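Bucket won't go down into a paper gift bag without the sides giving out - any tricks?

Asked by Rirkden in Packing, Wrapping & Storage
Viewed 208 times

I put together little cleaning kits for people when they move into a new place. Each one is a plain round plastic bucket with a few cloths, a scrub brush and a bottle of dish soap inside, and the whole bucket goes into a paper shopping bag with twisted handles so it looks like a present and not like I'm handing somebody their chores.

My problem is the bag. The bucket is wider at the top than at the bottom, so it starts off fine and then gets stuck partway down. If I push, the side seam opens up. If I pull the bag up by the handles, the handles come unglued. I've ruined 4 bags so far and I have up to 18 of these to finish before a neighborhood welcome thing in April. The bags weren't expensive, but I'd rather not buy another pack.

I do this at my desk because the kitchen table is always covered, and the bag also likes to slide away from me while I'm working. Is there a better order to do this in? Should I be filling the bucket before or after it goes in the bag?

3 replies

Tamayo
Get bigger bags.

Sarker
Bigger bags would do it, sure, but if you already own these ones I think you can make them work. I used to wrap gift baskets at a garden store and buckets were the worst of the lot, so I feel your pain!

First thing, measure across the rim of the bucket, then measure the bag opened out at the top. Paper bags are a rectangle and your bucket is a circle, so it's the short side of the bag (the gusset) that matters. If the rim is wider than that, the bag has to bulge to make room, and you can only ask so much of it. A little bulge is fine. An inch or more and Tamayo is right, you need another size.

Assuming it's close, I'd go like this:

Open the bag all the way and press the bottom flat with your fist from the inside. Run your hand down each side crease so it stops trying to fold shut on you.

Put something under it that grips. A desk mat, a placemat, a piece of that rubbery shelf liner, whatever you've got. Mine is a dark gray mat and I just keep a cloth on it while I work so it's there when I need to fold it into a kit.

Tuck both handles to the outside. If one flips in, it gets pinched against the bucket and that's when the glue lets go.

Lower the bucket in empty and hold it by the rim, right up by the handle of the bag. You want the weight hanging from the rim so you can ease it down slowly and stop if the paper starts to complain. Don't push on the bucket from above.

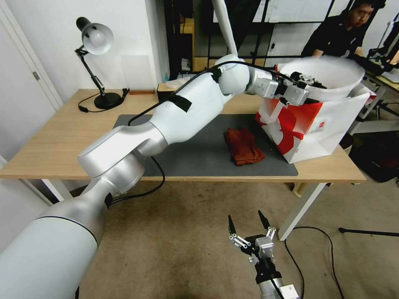

Once the bucket is sitting on the bottom, fill it. Soap first, then the brush, then the cloths folded on top so there's a bit of color showing (a rusty orange looks great against a white bucket). Carry it with a hand underneath. Those twisted paper handles are more for looks once there's a full bottle in there.

If a seam does open, a strip of clear packing tape on the inside holds it fine and doesn't show from the front.

Pidex
Everything Sarker said, plus cut a piece of cardboard for the bottom of the bag. The ring on the underside of my buckets was poking through the paper at the corners - cereal box cardboard fixed it. Took me 60 seconds a bag and I haven't lost one yet. Also check if your bucket has a metal handle, because mine did and the little ears where it attaches were what kept catching. Turn the bucket so the ears face the wide sides of the bag.

Rirkden
Thank you! It was the ears on mine too. Turned it and did the cardboard thing and the first one went in with only a small wrinkle on one side. I'll still try the shelf liner because the bag is walking all over the desk.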